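¿Puede un archivo municipal prohibirme llevar una chapa con un lema político en la sala de consulta?

Publicado en Derechos y administración > Libertad de expresión

Yuxi Lu

Hola a todos. Llevo desde octubre consultando los libros de actas en el archivo municipal para un trabajo sobre el antiguo mercado de abastos. La semana pasada entré con una chapa pequeña en la chaqueta que dice «No a la venta del mercado». El ayuntamiento lo quiere vender y hay bastante polémica en el barrio. La persona del mostrador me dijo que o me la quitaba o no me podía dar la caja que tenía pedida. Le pregunté por qué y me contestó que el edificio es neutral y que no se admiten mensajes políticos.

Me la quité porque tenía la mesa reservada solo hasta las dos y me quedaban 70 folios por revisar. Pero me fui con mal cuerpo. No hablé con nadie, no repartí nada y en la sala éramos cuatro gatos.

He leído el reglamento que tienen colgado en la web y habla de bolígrafos, mochilas, comida, teléfonos y silencio. De ropa o de chapas no dice nada. ¿Pueden hacer esto? ¿Y qué hago si me lo vuelven a pedir? No quiero que me retiren el carné de investigador a mitad del trabajo.

Hadarov

Es su edificio y ponen las normas que quieren. Si en un museo te hacen dejar el paraguas, te lo dejas. Yo me la quitaría y listo, total para un par de horas.

Skarkwood

No estoy de acuerdo con la respuesta anterior. Un archivo municipal no es la casa de nadie, es un servicio público, y el ayuntamiento está obligado por la Constitución igual que cualquier otra administración. Supongo que escribes desde España; si no, lo que sigue te sirve solo a medias.

El artículo 20 protege expresar y difundir ideas por cualquier medio, y una chapa es un medio. El derecho de acceso a archivos y registros está en el artículo 105. Ninguno de los dos es ilimitado. El archivo puede regular el uso de la sala para proteger los documentos y para que los demás puedan trabajar. Si te pusieras a dar un mitin, a pegar carteles o a pasar firmas por las mesas, te podrían echar con razón. Una chapa que no hace ruido ni toca los papeles es otra cosa.

La neutralidad de la que te hablaron es una obligación de la institución y de sus empleados cuando están trabajando. A quien atienden en el mostrador no se le exige. Creo que ahí está la confusión, y se da mucho. También puede haber periodos delicados: si el edificio se usa como local electoral, el día de la votación se aplican reglas propias sobre propaganda. Por lo que cuentas no era el caso.

Lo que yo haría, por este orden:

Pedir por escrito, con educación, qué artículo del reglamento se aplica. Vale un correo a la dirección del archivo. Muchas veces se acaba aquí, porque fue una ocurrencia de quien estaba ese día.

Si te contestan que es una instrucción interna, pedir copia. Si no te la dan, presentar una solicitud de acceso a la información pública.

Presentar una queja en el registro del ayuntamiento, contando hora, sala y lo que te dijeron, sin adjetivos. Guarda el justificante.

Si no responden o la respuesta no te convence, escribir al Defensor del Pueblo o al de tu comunidad, si lo hay. Es gratis y no hace falta abogado.

Si te lo piden otra vez en el mostrador, no discutas. Di que te la quitas para poder trabajar, que no estás conforme y que quieres una hoja de reclamaciones. Así no pierdes la mañana ni das motivo para lo del carné.

Ollach

Añado una cosa práctica. En el archivo de mi ciudad pasó algo parecido con una camiseta y la queja, que era el expediente 206 de aquel año, se resolvió en 20 días con una carta de disculpa de 4 líneas. Eso sí, después cambiaron el reglamento y metieron un apartado sobre «indumentaria adecuada», que es tan vago que no sé si hemos salido ganando. Mira la fecha del que tienen en la web, puede que haya uno más nuevo sin colgar. Y guárdate una copia del que está ahora. 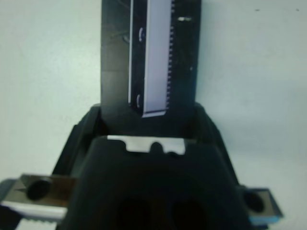 Rongrong Long: En mi caso mandé el correo a la dirección del archivo, como dice Skarkwood, y me respondieron que no existía ninguna norma sobre chapas. Desde entonces entro con la mía y no me han vuelto a decir nada. Lo del apartado de indumentaria yo lo recurriría también, porque con esa redacción cabe cualquier cosa.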